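Sprechnotizen: Sauerteig ohne Angst
Abendvortrag in der Kochwerkstatt Rathjen, Beginn 19 Uhr

(Erst mal warten, bis alle sitzen und die Jacken verstaut sind. Brotkörbe schon herumgehen lassen, dann ist die Stimmung gleich eine andere.)

Guten Abend, ihr Lieben, und wie schön, dass ihr so zahlreich gekommen seid! Ich bin Eimear Ó Gríofa, ich backe seit vielen Jahren Roggenbrot, und ich darf euch heute erzählen, was ich dabei alles falsch gemacht habe. Das wird ein längerer Abend — nein, keine Sorge, um neun gibt es Suppe.

Angefangen hat es bei mir mit einem Glas, das mir eine Nachbarin im September über den Gartenzaun gereicht hat. Darin war ein grauer Brei, der nach Apfelessig roch, und dazu der Satz: »Den musst du füttern.« Mehr nicht. Ich habe ihn also gefüttert, mit allem, was der Schrank hergab, erst mit Weizen, dann mit Dinkel und einmal sogar mit Kuchenmehl, und nach ein paar Wochen war er tot. Oder ich dachte, er sei tot, und habe ihn weggeworfen, was mir bis heute leidtut (kurze Pause, hier lachen meistens welche, die das auch schon getan haben).

Heute weiß ich, dass so ein Ansatz erstaunlich viel aushält. Die dunkle Flüssigkeit, die sich oben absetzt, ist meistens nur ein Zeichen von Hunger. Abgießen oder unterrühren, frisches Mehl dazu, lauwarmes Wasser, und am nächsten Tag sieht die Sache oft schon freundlicher aus. Bei Schimmel allerdings, also bei Pelz oder rosa und orangefarbenen Stellen, bitte alles weg, Glas heiß auswaschen und neu anfangen. Da bin ich streng.

(Glas herumreichen, alle riechen lassen. Auf das Glas aufpassen!)

Zum Füttern nehme ich gleiche Teile Roggenvollkornmehl und Wasser nach Gewicht. Ich wiege wirklich, auch das Wasser. Mein Freund Teodoro Ocampo, von dem ich viel gelernt habe, macht das alles nach Gefühl und bekommt wunderbare Brote, aber er hat auch jahrelang in einer Backstube gestanden, und seine Hände wissen Dinge, die meine nicht wissen. Wer noch am Anfang steht, ist mit einer Waage glücklicher.
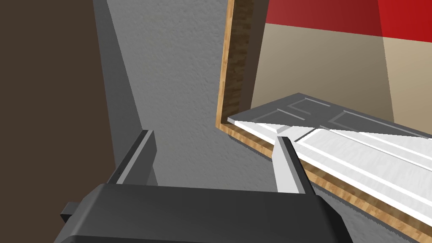 So, und nun zur Temperatur, über die am liebsten gestritten wird. Der Sauer mag es warm, aber nicht heiß. Ich stelle ihn in den ausgeschalteten Backofen und lasse nur die Lampe an, das reicht in meiner Küche gut aus. In einer anderen Küche kann das schon zu viel sein, also legt beim ersten Mal ein Thermometer dazu. Kühler geführt wird er saurer und kräftiger, wärmer geführt milder, und beides hat seine Freunde. Über Nacht stehen lassen, bei mir sind es 12 Stunden, und morgens sollte er deutlich gewachsen sein und oben kleine Bläschen zeigen.

(Wenn jemand nach der Heizung fragt: ja, geht, mit einem dicken Tuch darunter. Nicht zu lange dabei bleiben.)

Dann kommt der Hauptteig, und der ist bei Roggen eine klebrige Angelegenheit. Bitte nicht erschrecken und vor allem kein Mehl nachschütten! Das habe ich am Anfang jedes Mal getan, und jedes Mal hatte ich einen Ziegelstein. Roggenteig wird nicht geknetet wie Weizen, er wird gründlich gemischt, mit einem stabilen Löffel oder mit nassen Händen, und dann lässt man ihn in Frieden. Salz nicht vergessen — ich schreibe mir dafür immer noch einen Zettel.

Gebacken wird im Kasten, mit kräftiger Hitze am Anfang, dann drehe ich den Ofen herunter. Ob das Brot fertig ist, hört man beim Klopfen auf den Boden, es soll hohl klingen. Und jetzt das Schwerste am ganzen Abend: nicht anschneiden. Reines Roggenbrot braucht einen ganzen Tag Ruhe, besser 2, sonst klebt die Krume am Messer, und man denkt, man hätte alles verdorben.

(Hier die beiden Brote hochhalten, das frische und das ausgeruhte. Scheiben von beiden verteilen, Butter steht links.)

Was macht man mit den Resten vom Ansatz? Ich rühre sie in Pfannkuchenteig oder streiche sie dünn mit Öl, Salz und Kümmel aufs Blech und backe Knäckebrot daraus. Das hält sich in der Dose wochenlang, bei uns allerdings nie, mein Mann findet jede Dose.

Gut, dann kommen eure Fragen, und ich freue mich auf jede einzelne, auch auf die, die euch ein bisschen peinlich sind. Die Rezeptzettel liegen neben der Tür, und wer ein Glas mitgebracht hat, bekommt nach der Suppe einen Löffel Ansatz von mir.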